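Park Office Building Resets Ventilation Schedule After Air Readings

Tenants of the Urnari building in Park will see a revised ventilation schedule starting in March, following a review of carbon dioxide readings on the upper floors. The change applies to the 4 air handling units that serve the open-plan offices and shared meeting rooms.

Under the old schedule, the units ran at full supply from 8 a.m. and dropped to reduced flow at 2 p.m., a setting that dated from a period of lower occupancy. Readings taken over the winter showed carbon dioxide climbing through the afternoon in rooms with closed doors, with the highest values recorded late in the working day.

"The fans and ducts are adequate for the load," said Revathi Pisharody, building services engineer at Dirari, the firm that manages the property. "The control program was reducing outdoor air at the point when most of the meeting rooms were in use."

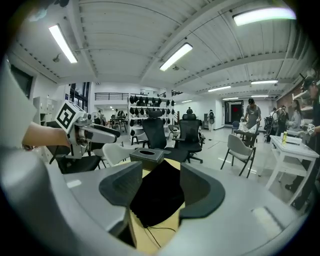

The new program keeps full supply until 6 p.m. and then steps down according to return air readings. Outdoor air dampers will be reset to a higher minimum position, and 41 wall sensors will be recalibrated or replaced. Sensors mounted directly above desks or next to doors will be moved, as breath and corridor air can distort the values they report.

Kumaresan Shetty, who prepared the review, wrote that longer run times will raise fan energy use. Part of the increase is to be offset by shutting off supply to storage rooms and by a later morning start on the lowest floor. Filters will stay at the current grade, with the replacement interval shortened to match the added hours.

Work on the controls will be carried out in the evening. Tenants may notice changes in airflow noise while the dampers are tested, and supply to individual floors will be interrupted for short periods. Requests to postpone work in a particular suite should be sent to Sowmya Kurup at the Dirari site office before the end of the month.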